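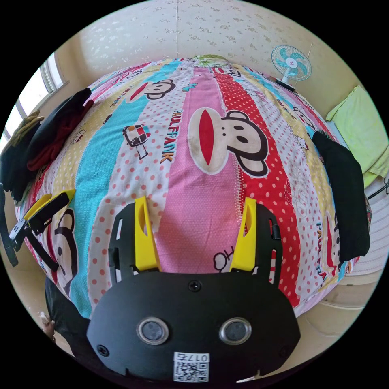 Striped bedspread, with the pink band running through the middle.

The case for the printed bedspread

By Desmond Yazzie

Plain bedding has become the default recommendation in nearly every room-planning guide I read. The usual argument is that a single neutral color makes a small bedroom look larger. I think the argument is weak, and that a loud diagonal print is the better technical choice for a bed that has to be made every day by one person.

A plain cover carries no reference marks. If it sits 2 inches too far to the left, the only evidence is the hem, and the hem is on the far side of the mattress. A striped cover has reference lines across its whole surface. Pick one band, note where it meets the mattress edge, and put it there again tomorrow. Skew shows up as a change of angle, and the eye is good at angles.

The same applies to folding. With wide bands the halfway line can be found without bringing the corners together, which matters in a room where there is no floor space to step back.

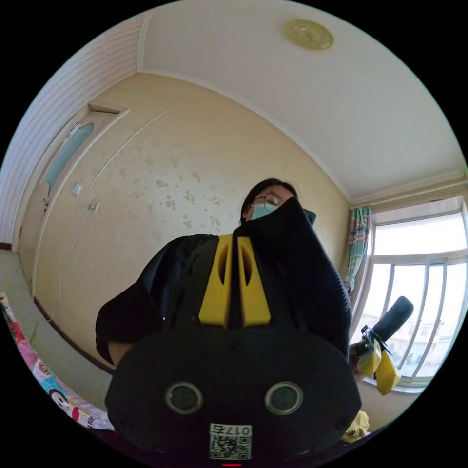
The room: pale walls, white ceiling, a simple cornice.

Then there is the room itself. Pale walls and a white ceiling reflect most of the light that comes through the window and contribute no pattern of their own. A gray or beige cover in such a room adds another low-contrast surface to several that are already there. The usual remedy is to buy cushions, and cushions have to be taken off at night and put somewhere. One printed cover does that work and needs no storage.

I have heard the objection that prints date quickly. Cartoon characters and slogans certainly belong to the year they were sold. I would answer that a bedspread is a consumable. The plain Havonell cover I used before went thin along the fold line well before I was tired of looking at it. Fabric life sets the replacement interval, and taste rarely gets a vote.

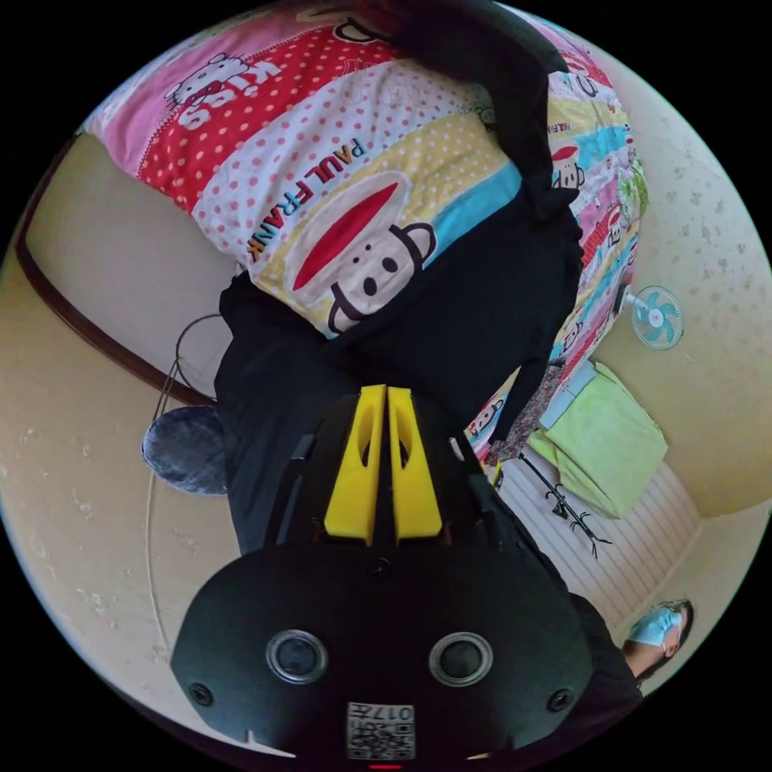 Paul Frank and Hello Kitty on one comforter, with polka-dot bands in between.

A comforter with this many colors also hides small marks better than a solid. Pink, red, pale yellow and light blue side by side leave few areas where a faint stain stands alone. Large white letters are the exception, and I check those first on wash day, which for me is Saturday.

My one concession concerns scale. Small repeating motifs give almost no help with alignment. Wide bands do, and a big monkey face serves as a very good center mark.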